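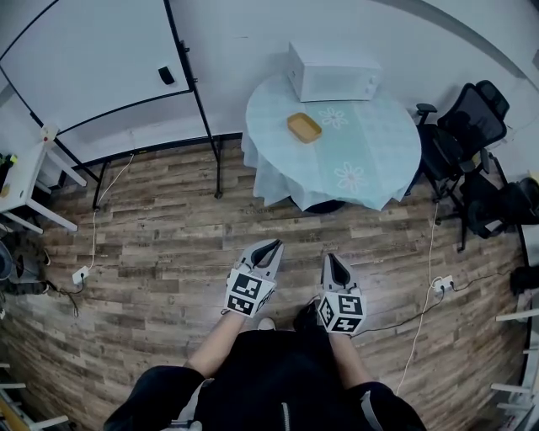 Wood-plank flooring and a round table.

Filed under: Housing / Building Standards

Norkora tightens rules on hard floors in flats

Norkora Council has approved a local standard for hard flooring in flats, setting a limit on the footstep noise that may pass through to the home below. The standard takes effect on April 6, 2019 and applies to any flat where carpet is taken up and replaced with boards, laminate or tile.

Landlords and leaseholders will have to show that the finished floor meets an impact sound level of no more than 62 dB, measured in the room underneath. Floors laid before the start date are exempt until they are next replaced.

The council's housing service logged 1,718 noise complaints from flats in its last full reporting year. Of these, 721 were put down to footsteps, dragged furniture or dropped objects. Music and voices accounted for most of the remainder.

"Footfall is a structural problem and it has a structural remedy," said Rosalind Alcantara, who leads on building standards for the council. "Officers have been sent out to talk to households who were walking across their own kitchens. A warning letter does very little in that situation."

The change follows a trial in Cevska, the district of converted warehouses and merchants' houses east of the river. Floors there are mostly timber joists with a lath and plaster ceiling beneath, and many were carpeted until recently. Surveyors tested 160 flats in the district, using a standard tapping machine in the upper room and a sound level meter in the lower one.

Flats with carpet and underlay gave the lowest readings. Where planks had been fixed straight to the original boards, most readings were above the new limit. Planks laid over a resilient mat did better, although results varied with the condition of the joists and with the care taken at the skirting. A board that touches the wall carries sound into it, and a gap left at the edge and filled with a flexible strip was found to cut the reading by several decibels.

The surveyors also recorded ceiling type. Rooms with the original plaster intact did better than those where it had been taken down and replaced with a single layer of plasterboard. Recessed lights made matters worse in most cases, and the report asks that they be sealed from above when a floor is lifted.

The standard does not name products. It requires the installer to keep a record of the mat thickness, the edge detail and the fixing method, and to lodge it with the council within 28 days. Adhesive laid directly on to existing boards will not be accepted in buildings with timber floors. Concrete floors are treated separately and the test may be waived if the slab is thick enough.

Ostap Onyshchenko, of the flooring contractor Achterberg, said the edge detail was the part most often left out. "Fitters are paid by the area they cover. The strip round the outside takes time and it ends up behind the skirting, so it gets missed," he said. The firm expects the mat and strip to add a day to the work in a two-bedroom flat.

Landlords were less content with the testing arrangements. Thaddeus Quintanilla, who manages rented flats for Clolik, said the requirement for access to the room below could hold up a letting for weeks. "We can control our own floor. We can't make a neighbour open the door to a surveyor," he said. Under the final text, a test may be replaced by a signed installation record where access has been refused twice in writing.

The council estimates that more than 3,000 flats in Norkora have timber floors of the type covered. It has no figure for how many are still carpeted.

Enforcement will fall to the existing building control team. A floor that fails may be corrected and tested again, with the second test at the owner's expense. If it fails twice, the council can require rugs or carpet to be laid in living rooms and hallways until the work is put right. Kitchens and bathrooms are left out of that requirement — the standard asks only for a mat beneath the finish there.

Tenants are not liable for a failed test unless they laid the floor themselves. Furniture pads and soft-soled footwear are mentioned in the guidance notes but carry no legal weight.

A list of approved testers will be held at the housing office, along with printed copies of the installation record. Questions on individual buildings should go to Tavion Pruitt in building control. The limit will be reviewed after two years.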